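Home help forum > Furniture and repairs

Print this page | E-mail this page

Drawer on painted bedside cabinet sticks, and paint is chipping. Start again or touch up?

Posted by toftlodger

Hi all, hoping someone can save me from a daft decision. I've got a bedside cabinet that came with the house when we moved to Toft, and I painted it grey last October because the old varnish was horrible. I was dead pleased with it for a while! Two things have gone wrong since. The top drawer has started to stick when I push it back in – it goes most of the way and then I have to lean on it with my hip – and the paint is coming off in little flecks along the front edge of the top, right where I put my hand down when I'm reaching for the alarm.

I used one tin of Wekidden furniture paint, the satin one, two coats, no primer (I know, I know). My sister-in-law reckons I should strip the lot and start again. I'd much sooner patch it. Has anyone done this and had it last? The cabinet isn't worth anything, I'm just fond of it. 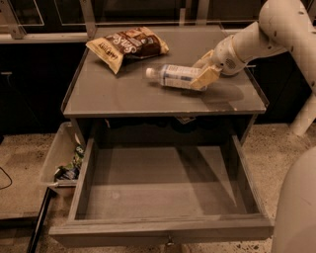 I should also say the house is quite damp upstairs in winter, so that might be what's up with the drawer. It was fine all summer. And I did paint the drawer sides as well as the front, which I'm now wondering about.

Posted by urnden_pete

Painting the drawer sides is your problem, I'd put money on it. Take the drawer right out, sand the sides and the bottom edges back to bare wood with 125 grit, then rub a candle along them. Ordinary white candle, not a scented one, they go sticky. Do the runners inside the cabinet too while you're there. Mine's been running sweetly ever since and it's a big old chest I bought in 2000, so it's had some use.

For the chips, please don't strip it! I stripped a wardrobe once and I was finding bits of paint in the carpet for months. Feather the edges of each chip with something fine, I use 400, wipe it down with a damp cloth, let it dry overnight, dab of primer with a kid's paintbrush, then two thin coats of your grey. If you've not kept the tin you'll have a job matching it, mind. 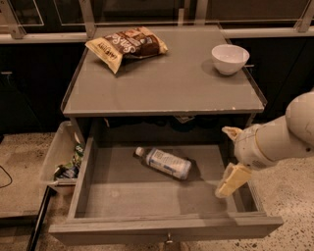
Furniture and Repairs Team, Eltolport Community Help

Posted by mrs_bobbin

I agree about the candle but I wouldn't sand right down to bare wood if the room is damp, it'll only drink it up and swell again next winter. I took mine back until the drawer moved freely and then stopped, and I waxed what was left with clear furniture wax. Do it on a dry day with the window open.

And leave the top alone for a good while after you've repainted it. Touch dry and properly hard are two different things with these paints. I put a lamp back on mine after one night and it pulled a ring of paint off when I moved it, I could have cried.

Posted by grumbleweed

just get a new one

Print this page | E-mail this page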